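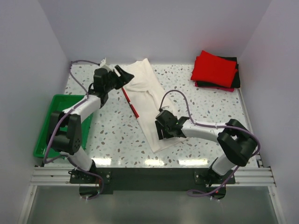
Halari织补与布品洗护设在Ballmont,主要做家用布品的修补、清洗和保养,包括桌布、餐巾、床单、被套、枕套、窗帘、毛巾,以及一部分衬衫和罩衫。我们也开短期课程,教成年人在家里做同样的事。客户送来的东西大多是白色或接近白色的棉布和亚麻布,检查这类布料时,底下垫什么颜色很要紧。像图中这样白底带灰、蓝灰和浅褐色小碎点的光面台面,好擦,看上去也干净,但是白布铺上去以后,小污点和台面上的碎点容易混在一起,靠前面有反光的地方更难分辨。我们建议在家检查白布的人先在台面上铺一块深色的素布,再把要看的布放上去,对着侧面来的光一段一段地看。店里验收也是这样做的,验收台上常年铺着深蓝色的厚棉布,每周换洗一次。

我们是怎么开始的

Halari最早是Soudabeh Babaei一个人的织补铺,开在Murkance街上一间临街的小屋里,只收床单和桌布。她以前在酒店布草房工作,熟悉大批量洗涤,也见过很多只破了一个小洞就被剪成抹布的好桌布。铺子开张后第一批活来自附近的几家餐馆,后来住户也开始送东西过来,多数是旧窗帘和结婚时置办的床品。

Hooman Rostami第二年加入,负责洗涤。在他来之前,铺子只补不洗,客户要自己洗好再送来,有些人洗得不彻底,补完以后残留的污渍受热发黄,补过的地方和周围颜色对不上。有了自己的洗涤间以后,所有东西都是先检查,再洗,再补,最后整烫。这个顺序一直用到现在,只有破口很大的布例外,要先用疏缝线把破口固定住才能下水。

2018年11月16日,我们从Murkance街搬到现在的地址。新地方分前后两部分,前面是收件处和教室,后面是洗涤间、晾晒间和织补间。晾晒间朝南,窗户可以全部打开。搬家的时候老铺子的招牌没有带走,现在门口的招牌是重新做的,字体和原来的略有不同。

我们做什么

织补。适合小洞、磨薄的地方、被钩断的纱线和边缘脱线。棉布和亚麻布用相近粗细的纱线,按原来的经纬方向一根一根补进去。我们存有不同年份、不同白度的纱线,很多是从无法再用的旧布上拆下来的。旧布的白和新线的白差别很明显,用新线补旧桌布,远看会有一块发亮。织补按面积和密度计价,密度高的细布用时长,价格也高一些。

贴补。适合破口较大或者周围已经变薄的布。背面垫一块同类的布,四周用小针脚固定。贴补的地方摸得出来,用在床单靠脚的一端或桌布的下垂部分比较合适。客户如果想要看得见的补丁,也可以自己带布来。

改尺寸。旧桌布中间磨坏、四周完好的,可以裁开改成餐巾或托盘垫。双人床单中间磨薄的,可以从中间剪开,把两侧的布边拼到中间,再重新卷外侧的边。这种做法过去很常见,做完以后中间有一条接缝,有的人睡不惯,我们会事先说明。

洗涤。主要是水洗。亚麻和棉的桌布一般先冷水浸泡,再按污渍种类分别处理,然后下机。带手工刺绣的、年代久的、染料不稳定的一律手洗。我们不做干洗,西装、羊绒大衣和皮革制品请送到别处。

去渍。红酒、咖啡、茶、果汁、油、蜡、铁锈和霉斑都收,但是不保证全部去掉。霉斑如果已经伤到纤维,去掉颜色以后布会变脆,遇到这种情况我们会先打电话,由客户决定要不要继续。放了多年的茶渍通常能变浅,很难完全看不出来。

整烫和折叠。亚麻在半干的时候烫最平整。大桌布用滚筒熨平机,带花边的用手工熨斗,从背面烫。折叠方式可以指定。长期存放的桌布最好卷起来,没有条件卷的,我们会在折痕处垫无酸纸。

目前在我们这里长期送洗的餐馆和小旅馆有33家,其余都是住户。餐馆的布品和住户的布品分开洗,分开放,用不同颜色的布签。

从收件到取件

收件时工作人员会当面把布展开,和客户一起看一遍。已有的破口、污渍和褪色都写在单子上,一式2份,客户留一份。请把知道的情况告诉我们,比如污渍是什么留下的,有没有用过漂白剂,以前是不是热水洗过。用过漂白剂的布在第二次处理时反应不一样,这一点很多人会忘记说。

布品缝上布签后进入洗涤间。布签用可水洗的线缝在角上,取件前拆掉。如果是特别薄的布,布签改为别在网袋上。

洗好晾干以后再检查一次。有些破口在洗之前看不见,因为淀粉或者旧浆把断纱粘在了一起,水洗后才露出来。发现新破口会联系客户,说明位置和补的费用,没有得到答复之前不动针。

普通洗烫三个工作日取件,织补通常两周。节日之前的几周桌布很多,时间会延长,收件时会写明日期。八月我们停业一周检修设备,停业前后请提前打电话确认。

逾期不取的布品保管半年。半年以后我们会写信到单子上的地址,再等一个月。过去积下来的无人认领的布,大部分拆成了纱线或者用作课堂练习布。

关于材料

清洗用的皂片是Zaki,无香,溶解慢,要先用热水化开再加到冷水里。手洗和刺绣布品都用它。机洗用无荧光剂的洗衣粉。荧光增白剂会让旧的本白色布发出蓝白色,和没有洗过的同套餐巾放在一起很明显,所以成套的布我们都要求一起送来,哪怕其中几块是干净的。

我们用氧漂,不用氯漂。氧漂见效慢,要保持水温,浸泡时间长,好处是对棉和亚麻的损伤小一些。丝和羊毛不放氧漂。

淀粉只在客户要求时使用。上了浆的桌布挺括,适合马上要用的场合。要收起来存放的不要上浆,淀粉容易招虫,折痕处的纤维也容易断。有的客户每年只用一次桌布,我们会建议洗净以后不上浆存放,用之前再送来烫一次。

水是这里的老问题。Ballmont的自来水偏硬,长期用硬水洗,毛巾会发硬,白布会发灰。洗涤间装了软水设备,由Hooman Rostami每月检查。家里没有软水设备的,可以在最后一遍漂洗时加少量白醋,白醋不要和任何漂白剂同时用。
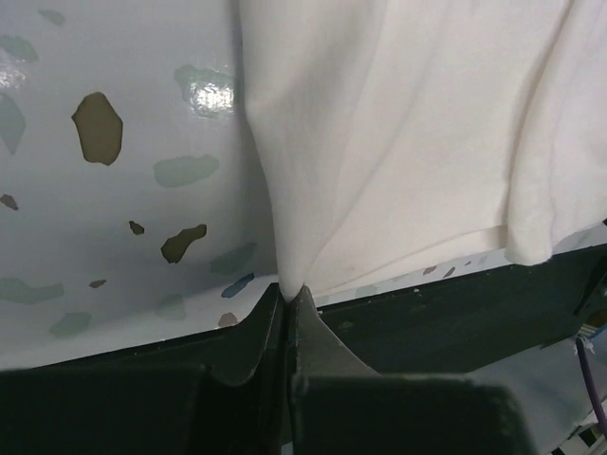
亚麻桌布洗完以后总是皱得厉害,怎么办?

亚麻纤维弹性小,脱水时转速太高,褶子就会压死,后面很难烫开。用低转速脱水,取出来后马上抖开,趁半干时从背面熨,温度调到亚麻档。已经干透的先喷水,卷起来放一会儿再熨。

我们的课程

教室在收件处旁边,每班人数不多,晚上和周末上课。学员里有退休的人,也有刚租房子、第一次自己洗床品的年轻人。课程全部是实际操作,练习布由我们准备,也可以带自己的东西来。

基础织补课共六次,由Soudabeh Babaei教。前两次只练习平纹,先在粗布上看清楚经线和纬线怎么走,再换细布。第三次开始补真的破洞。学员常犯的错误是线拉得太紧,补完以后中间鼓起来或者缩成一团。课上会反复讲怎样在拐弯处留一点线圈,洗过以后线会缩,留的余量正好用掉。最后一次课补一件自己带来的东西,做不完的可以在下一期开班时来继续做,不另收费。

家庭洗涤课共三次,由Hooman Rostami教。内容包括看洗标、分类、水温、常见污渍的处理和晾晒。这门课会用到真正的污渍,请穿旧衣服。第二次课专门讲油渍,油渍和蛋白质类污渍的处理顺序相反,放在同一次课里容易记混,所以血渍、奶渍和蛋渍放到第三次。

卷边和拼接课共四次,由Frøydis Bråten教。她在学校教过多年纺织课,对针脚的要求比较严格。学员要先在格子布上练直线,再学窄卷边、转角和抽丝花边。抽丝花边只介绍最简单的一种,能用在餐巾和手帕上。缝纫机不是必需的,课上大部分时间是手缝。

存放和保养是单独的一次讲座,每季度一次,讲怎样收窗帘、被子和不常用的桌布,怎样防潮防虫,怎样处理祖辈留下来的旧布。讲座不用报名,椅子坐满为止。带旧布来的人可以在讲座后留下来问,Soudabeh Babaei会看一下,告诉你能不能下水。

自开课以来,完成基础织补课的学员一共172人,其中165人交了最后的作业。交作业不是结业的硬性要求,没有交的同样可以报名后面的课。教室墙上挂着几件作业,有一条厨房毛巾补了很多次,原来的布已经剩得不多。

工作人员

Soudabeh Babaei,创办人,负责织补间和基础织补课。所有细布和年代久的布由她亲自验收。周二和周四上午她在收件处,其他时间需要预约。

Hooman Rostami,负责洗涤间和设备。有关污渍、褪色和缩水的问题可以直接找他。餐馆客户的取送时间也由他安排。

Mahsa Pakzad,负责整烫和晾晒,同时管理纱线库。纱线库按材质、粗细和颜色分抽屉,每一卷都写着从哪类布上拆下来的。她每年春天整理一次,整理期间织补的交件会慢一两天。

Frøydis Bråten,兼职教师,负责卷边和拼接课,也接改尺寸的活。她只在下半周到店。

Wumpini Dramani,负责收件、账目和课程报名。电话通常是他接。寄来的包裹也由他拆封登记,登记后会发一封确认邮件,列明收到的件数和状况。

我们不接的活

长毛地毯、羽绒被、电热毯、帐篷和带橡胶底的浴室垫不收。宠物用品单独设备不够,暂时也不收。

窗帘要先取下所有的钩子和金属环。里面缝了铅线的可以不拆,但请说明。遮光窗帘背面的涂层老化以后一洗就会脱落,收件时我们用手在角上搓一下,掉粉的不收。

化纤桌布可以洗,织补一般不做。化纤布上的破洞多半是烫出来的,边缘发硬,补上去以后周围会继续裂开。

受保护的文物和准备展出的织物请找专业的纺织品修复机构。我们做的是日常要用的东西,补完以后还要洗、要烫、要铺在桌上吃饭,用的方法和修复机构不一样。经常有人拿着家里老人留下的绣品来问,如果以后不打算使用,只想收藏,最好不要让我们下针。

价格

价目表贴在收件处,每年一月更新。洗烫按件或按重量,织补先看后报价。报价不收费。报价后一个月内有效,布的状况在这期间如果有变化,要重新看。

课程费用包括练习布、针和线,不包括剪刀。请带一把自己顺手的小剪刀。顶针可以借,多数人用几次以后会想买自己的,尺寸要戴上试过再买。

餐馆和旅馆按月结账。新客户第一个月按件付款,双方都觉得合适再签月结。

到店和邮寄

周一至周五上午九点到下午六点营业,周六到下午一点,周日休息。门口可以短时间停车,大件请先打电话,会有人出来帮忙搬。后门是洗涤间的货运口,住户请走前门。

邮寄的布品请用纸箱或厚布袋,不要用真空压缩袋,压出来的折痕在亚麻上很难去掉。湿的布不要邮寄。箱子里放一张纸,写上姓名、电话、每一件的问题和希望取回的日期。如果是成套的餐巾,写明总数。

寄回时我们用纸包好再装箱,夏天和雨季外面加一层防水袋。收到以后请当天打开,取出来挂一挂,再放进柜子。柜子里可以放香草包,不要直接接触布面,干花里的油分会留下黄印。

对某件东西能不能补拿不准时,可以直接带来看,不用先洗。油渍、泥点和旧的缝线都能帮我们判断布的情况。已经剪掉的碎片也请一起带来,哪怕只有很小的一块,上面的纱线有时候正好够用。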